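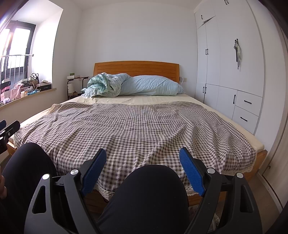

About Florwood

Guest House > Our Story > About Florwood

5 Nov 2022, by Recep Keskin
3 min read

Welcome, and thank you for wanting to know a bit more about us before you book. Florwood is a small guest house on the edge of Stevar, and I have been looking after it, and the people who come to stay in it, for longer than I planned to when I first picked up the keys. I meant to do one season and see how it went. That was 63 guests, most of them walkers, and I was washing sheets in the bath by the end of it.

The rooms

We like our bedrooms plain and the bedding cheerful. White walls, a wooden bed with a slatted headboard, a little bedside table with a shelf underneath for the lamp, and then something on top that looks as if it came out of an aunt's cupboard. The brown and white gingham bedspread with the cream lace trim gets more kind words in the visitors' book than my breakfasts do, and I have stopped minding. The mint green quilt with the small flowers and the ruffled edges is for the colder nights, so do pull it over you - it is there to be used. If you would like another pillow, just ask.

You won't find a tightly tucked hotel bed with us. I was taught to make beds by my mother, who believed in a good shake out of the window and a smooth of the hand, and that is still how it is done. We change everything between guests, and every third day if you are staying on, though plenty of people tell us not to bother and we are glad of the rest.

How we got our name

Florwood was the name over the door when we came, in letters so faded that the postman called it Flowerwood for years. We had it repainted and kept the spelling. The house next door, Trirkora, belongs to the same family and opens in summer when we are full. It has a bigger kitchen and a worse staircase.

Bedding and laundry

Our sheets now go to Plattner, the laundry down the hill, and come back on a Tuesday folded far better than I could manage. The quilts and the lace-edged things we still wash ourselves, on a cool cycle, and dry on the line behind the house when the weather lets us. In October we had over 126 guests through the two houses, and the line was never bare.

Coming to see us

Rooms are ready from three in the afternoon. If you are early, leave your bags in the hall and have a cup of tea in the garden. Dogs are welcome downstairs, and in the bedrooms if they sleep on the floor.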